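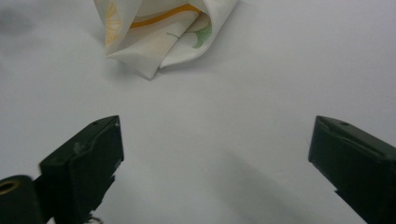 2 min read

Folding your Stilarora napkins

Now for the fun part! Clear a bit of table and grab a napkin (any print works, though ginkgo leaves look lovely folded).

1. Shake the napkin out and lay it flat, print side down.
2. Smooth it from the middle toward the corners.
3. Fold it in half, then in half again, and press the creases with your palm.
4. Turn the open corner toward you and tuck both sides under.

Note: Thin cloth slips, so go slowly!

Caution: Iron on low only.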